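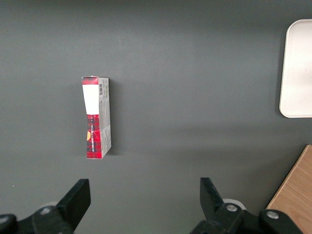 The Slow New Hire at the Packing Bench

The firm I work for, Bhuiyan, packs small orders for shops that don't want to pack their own. A can, a box, a tray to put them in, on to the next. I have done it at our Avstead site for long enough to have opinions about tape. In July we got arms.

Management called the project Vostham, which sounds like a cough medicine and was announced with roughly the same cheer. The leaflet promised we would be "freed for higher-value tasks." I have kept my leaflet. It is under the short leg of my desk, where it has found one.

I should say at the outset that I like the arms. They don't hum, they don't microwave fish, and they have never asked me to sponsor a 10K. What bothers me is how quickly the rest of us started working for them.

Take the bench. For years it was a mess, and the mess was ours. I knew where the scissors were because I had buried them. Now things go down with a good stretch of bare gray around them, because a gripper wants elbow room. My colleagues, who could once pull a box out of a pile with their eyes shut, spend part of each morning setting boxes out one at a time like places at a wedding. It is tidy work. It doesn't appear in anyone's job description, and it isn't paid as anything in particular.

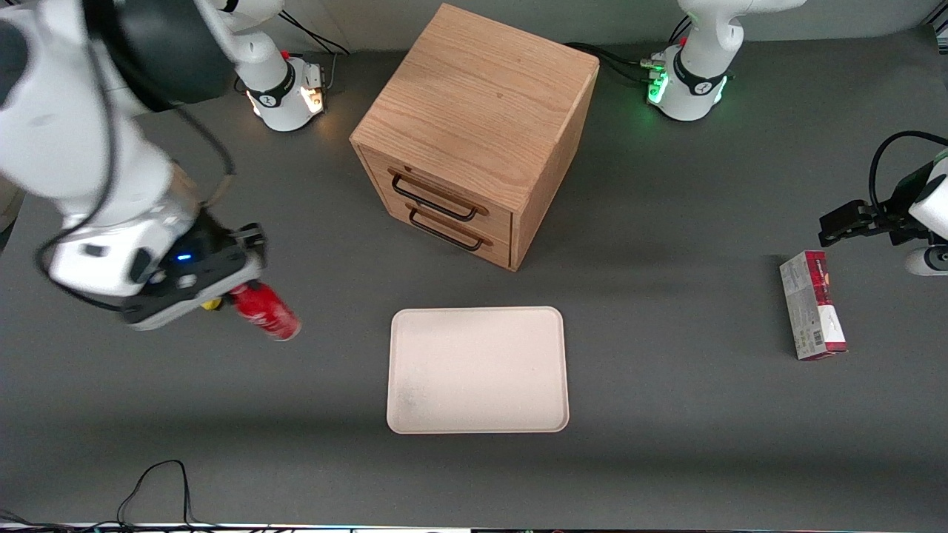 The Avstead bench, with the right arm holding a red can.

Then there is the matter of speed. The 31 of us on the floor used to be measured against each other, a bad system, but one in which you could at least buy the winner a coffee. The target now is 875 items a shift per bench, arms and people together. When a bench comes up short, the meeting afterward is very understanding about the arms. They are learning. They need time and better lighting. I was learning once too, and I don't recall anyone adjusting a lamp.

Our sister site at Bronemcombe lost four packing jobs and gained two for people who watch the arms. The company reports this as a success in retraining. I have done the subtraction several times and it keeps coming out the same.

I don't want the machines gone. My wrists certainly don't. I want the setting-out, the watching and the fetching of dropped things written down as work, with a rate beside them, and I want somebody from the floor in the room when the target gets picked. If we can hold a meeting about what light a gripper prefers, we can hold one about that. I'm free most afternoons, once the boxes are straight.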